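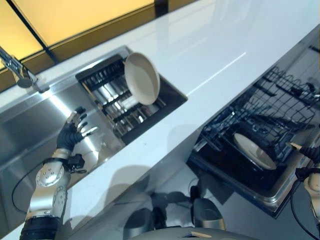
September, 10:20 in the morning, Burnus notebook

Coffee first, then straight into the kitchen work. Dalia Cherkaoui had the left wrist open on the bench when I got in and was already grumbling at the connector, so we started the day with cable routing (again!). The black cable off the left wrist used to run tight along the forearm and it tugged every time the elbow went past 84 degrees. We gave it a longer loop down the side of the arm and put a dab of hot glue on the strain relief. Ugly, but the wrist turns freely now and I've stopped wincing when it does.

Power-up was clean. Both hands homed on the first try, which has not been the usual story with the Jender controllers, and the log shows no dropped packets on either side. I left the head camera exposure locked because the yellow wall panels pull the auto setting all over the place, and then the steel in the sink goes to pure white and the pan detector loses its mind.

Things changed since the last entry:

Grip current limit on the left hand down to 750 mA, was higher and I didn't like the noise from the thumb.
Finger closing order swapped, thumb goes first and the others follow.
Wrist camera mounts re-printed with thicker ears. The old ones flexed.
Nasr planner updated, and I had to redo the keep-out box for the dishwasher door by hand. Save the file this time, me.

The door box is worth a note. With the door down it sits right in the path the right elbow wants to take, and the planner treats it like a thin sheet, so it likes to sneak a forearm over the top. I padded it until the paths looked sane. Dalia thinks I padded it too much and that we'll run out of room at the upper rack. She may be right! We'll see when we get to glasses.

Bowls next. I was nervous about these because a bowl has no good place to hold it, just a rim and a lot of slippery curve.

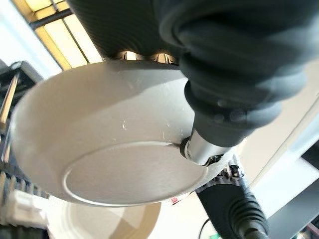

Should the hand grip a bowl by the rim or by the foot ring?

The rim is my pick for now, with one finger over the edge and the thumb backing up the outside wall, and the foot ring can wait until the fingertips have more grip.

Dalia wants to try a softer pad on the fingertips before we touch the code any further, and she has a sheet of the Druro rubber left over from the drawer project. It cuts fine with scissors. I'd like to glue up a pair and compare them with the bare tips on the same bowl and the same path, nothing else changed, or we'll be arguing until winter.

After lunch I went back to the sink side. The approach over the rack is the bit that bugs me most. Steel rods on steel walls, everything shiny, and the depth reading from the wrist camera gets holes in it right where I need it. So the last 4 cm of the descent runs on finger position and motor current only, slow, with a stop on any bump. Slow is fine. I'm in no hurry to buy fingertips.

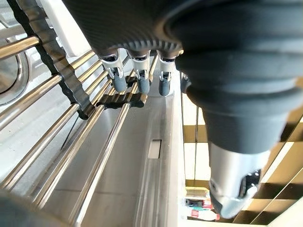 Left to right over the rack and sink: three fingers, the tip of a fourth peeking out, then the thumb in its bellows boot.

Still open: the thumb boot. It's bulky, and when the hand comes down near the basin wall I have to think about the boot before I think about the fingers. The collision model has it as a plain cylinder, 2 sizes too skinny if you ask me. Dalia is going to measure it with the calipers and I'll swap in a cone.

Also need to write down the rack slot positions somewhere other than the whiteboard, and order more heat shrink. Shut down at 5:40, arms parked, breaker off.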